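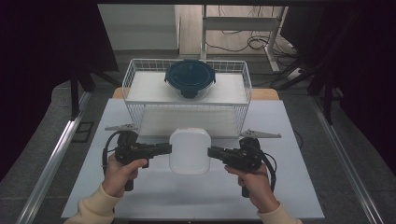 Fig. 1. Two hand-held grippers, one per hand, at the white container. The jaws are close to its sides and not yet pressing.

Robot Learning Methods, handout 6: What do hand-held demonstrations buy you?
Lleucu Morgan
2018-07-01

Read this before the seminar, and read the Rowlands report first if you can stand to. I have tried to be fair to it. Gwilym Lloyd, who likes the work more than I do, has gone over these notes and I have left several of his objections in.

1. The claim

The method is simple to state. A person holds a gripper in each hand and does the task. A camera at the person's head records the view, and the grippers record how far the jaws are open and how they move. No robot is needed while the data is being collected. Later, a policy is trained on the recordings and run on a two-armed robot that carries the same jaws.

The report says that this gives "robot-ready" data at a fraction of the cost of driving the arms by remote control. There are two claims packed in there. The first is about cost, and I believe most of it. The second is about the data being ready for a robot, and that is where we should slow down.

2. What is the same and what is not

Look at Fig. 1 with the transfer problem in mind. The jaws are the part that is supposed to carry over. If the robot has jaws of the same shape, then the contact between jaw and object should be close to what was recorded. Fine.

Now look at everything behind the jaws. There are hands on the handles and sleeves over the forearms. A policy trained on raw head-camera pictures has every chance to learn from the sleeves. When the robot runs, there are no sleeves. The report deals with this in one sentence, saying that the network "learns to attend to the end effector." No test is offered. A masked-arm comparison would have taken them an afternoon.

The human arm also has its own habits. People lean, shift a shoulder, and let the wrist give a little when something sticks. The robot arm can't always reach the same pose, and when it can it may arrive by a path that hits the basket. The authors drop demonstrations that the arm can't follow, but they don't say how many they dropped. Ask yourself what that does to the cost claim in section 1.

3. The results, such as they are

The Utthorpe set has 500 demonstrations, of which 400 were used for training. The report gives a success rate of 90 percent on the container task. That number has been repeated on a lot of slides.

Some questions I would put to it:

What counts as a success? The text says the container must be "moved to the goal." Squeezing it from two sides and dragging it would seem to pass. If we care about lifting, we need a test in which dragging fails.

How far did the start position vary? The container in Fig. 1 is close to the middle, between the two jaws. If every test began like that, a fixed motion played back with no camera at all might do well. This is the first baseline I would ask for and it is missing.

How many training runs? The answer is 3, in a footnote, and only the best is in the table. Gwilym points out that the other two are described as "comparable." I would like to see them anyway.

Was anything else in view moved? A basket behind the container and a floor with cables on it are the kind of background that a network will happily use to find its way. The Lerneck group repeated the test in a second room in December and got a much lower rate. Gwilym's view is that their camera was mounted too high. He may be right. It still tells us that the result depends on where the camera sits, and the original report never mentions this.

4. A note on force

Jaw opening is recorded. Grip force isn't. For a hard object this may not matter much, as closing until the jaws stop is good enough. For anything that gives, the recording is silent about the one thing the person was judging by feel. The people behind the Cikden toolkit suggest reading force from the gap between the commanded and measured opening, but a hand-held gripper has no command, only a person pulling on it. I don't see how their fix applies here.

5. What I would accept

I am not against the method. I would use it to collect data tomorrow, and for tasks with slow, clear contact I would expect it to help. What I won't accept yet is that the recordings can replace data from the robot itself. Show me the same policy trained both ways, with equal hours of human work, tested in a room neither set was recorded in.

For the seminar

Write one page on a single experiment that could prove the "robot-ready" claim wrong. Say what you would measure and what result would change your mind. Pages that propose collecting more data will be handed back.

Gwilym will argue the other side. Please give him a hard time, but quote the report accurately when you do.

We use cookies to remember your settings and to see which course pages are read. By continuing to use this site you accept our cookie policy.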